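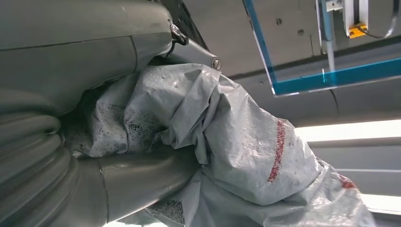 Teaching an arm by hand is mostly a matter of getting your own body into the right place before you press record. I spent my first August at it standing wherever I happened to be standing, and every demo I made had a funny hitch halfway through where I ran out of elbow. So start with a walk around the cell. With a cover on like this one, all bunched up and wrinkled over the lower arm, I also look at where the fabric gathers, and I pick a spot to hold that isn't a big fold - you want your hand on the arm, with as little slack as you can manage between the two.

## Before you record

Put the arm in free-drive and just push it around for a minute. Ours runs on the Stosska controller, and Yogesh Rana set the default stiffness at 200, which I find way too heavy for small parts (sorry, Yogesh!). I drop it until I can move the wrist with two fingers. Then:

1. Move the arm to the start pose and save it.
2. Walk the whole path once without recording.
3. Check that the cover slides and doesn't pull tight at the far end of the reach.
4. Go back to the saved start pose.

If the cover pulls at step 3, give it more slack and walk the path again.

## Recording

Hit record, wait a beat, then move. Go slower than feels natural, but keep moving! Long pauses get learned as pauses. When you reach the pick, let the arm settle, close the gripper, wait another beat, and lift straight up.

I do 10 demos per task and usually keep 9. Dima Jaber keeps every single one, wobbles and all, and her policies run fine, so take my number as a habit. What we both do is shift the part a little between takes.

## Switching to remote

For anything deep in the cell I use the handheld controller. Set the motion scale low, keep the clutch button under your thumb, and let go of it whenever you need to re-center your hand. Your first few takes will look terrible. Mine did - delete them and go again.

Save the batch under the task name plus your initials, or Georges Twal will come find you.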